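Shared laundries deserve a place in housing policy

Submissions on the Onmont housing renewal plan close at the end of November. Much of the commentary so far has concerned height limits, parking ratios and the width of the proposed setbacks. These are legitimate matters. There is, however, a less prominent proposal in the plan that warrants closer examination before council votes on it, namely the removal of the requirement that apartment buildings without in-unit laundry connections provide a common laundry on site.

The rationale offered is one of efficiency. A common laundry occupies floor area that could otherwise be leased. It requires drainage, ventilation, insurance and regular servicing, and it generates complaints. The plan assumes that residents of smaller apartments will make use of commercial laundromats, or will purchase compact appliances designed to connect to a kitchen tap. Under the revised standard, a developer would be free to provide neither a laundry room nor the plumbing for a private machine.

This assumption does not withstand scrutiny. Onmont has two laundromats, both situated on the eastern side of the rail line. A resident of the western precinct who does not drive must take a bus in each direction, on a service that runs every 30 minutes during the day and less often after six o'clock. For a household with young children, for an older person, or for a shift worker whose uniform must be clean by the following morning, the arrangement imposes a recurring cost in both time and money. It falls almost entirely on those renting the least expensive homes.

The experience of the neighbouring municipality of Kalness is instructive. A similar provision was adopted there five years ago. Nahom Alemayehu, a tenancy advocate who has assisted renters in both communities, has observed that disputes over dampness and mould became a larger share of his caseload as laundry rooms were closed or converted to storage. Residents washed by hand in bathtubs and dried their clothing indoors over winter, in apartments whose ventilation had never been designed for the purpose. Landlords attributed the resulting damage to tenants. Tenants, with some justice, attributed it to the buildings. 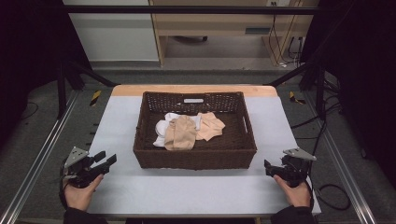
There is also the question of what constitutes an adequate dwelling. Building codes have long recognised that a home must offer more than shelter. They require a kitchen sink, a toilet, a bath or shower, a minimum standard of heating and natural light to habitable rooms. Each of these requirements was at one time resisted on the ground of expense, and each is now regarded as unremarkable. The ability to wash one's clothing and bedding belongs in the same category. It bears directly upon health, upon employment and upon the capacity of children to attend school without embarrassment.

Those who favour the change have raised objections that should be answered fairly. Fares Karaki, who manages several rental properties in the district, has argued that common laundries are costly to maintain and are frequently misused. He cites coin mechanisms forced open, machines overloaded with rugs, and detergent spilled and left for others to clean. These problems are real. They are nevertheless problems of management, and they have been dealt with elsewhere by ordinary means. At the Saludo co-operative, a booking sheet and posted hours resolved most conflicts within the first year. The machines were placed under a service contract, and the coin boxes were replaced with cards issued to each household. The cost was distributed through rents and was, by the co-operative's own account, modest.

A second objection holds that the market will supply what residents want. If prospective tenants value a laundry, it is said, they will choose a building that has one. In a rental market with ample vacancies this argument might carry some weight. Onmont's vacancy rate is 2 per cent, and applicants for the smaller apartments generally accept what is offered to them. Choice exercised under such conditions tells us very little about preference.

Council need not retain the present rule unaltered. The existing standard was drafted for larger machines and specifies a floor area that is now excessive. It also makes no allowance for adjoining buildings that might reasonably share one facility. A revised provision could reduce the minimum area, permit joint laundries within a short walking distance and exempt any building in which every apartment has its own connection. It should further require a covered drying space, whether on a roof, in a courtyard or in a ventilated room. Dryers are expensive to run, and a simple clothesline under cover would serve for most of the year.

The consultation paper prepared by Curnska, the planning firm engaged by council, devotes three sentences to the subject. That is insufficient for a decision whose effects will last as long as the buildings themselves. Once a structure has been completed without drains or vents for the purpose, the expense of adding them is seldom justified, and the omission becomes permanent.

Council will hear public delegations on Thursday evening at seven o'clock. Councillors should direct that the laundry provision be withdrawn from the present package and returned with a proper assessment of its consequences for renters - including those in the western precinct, who have the most to lose by it.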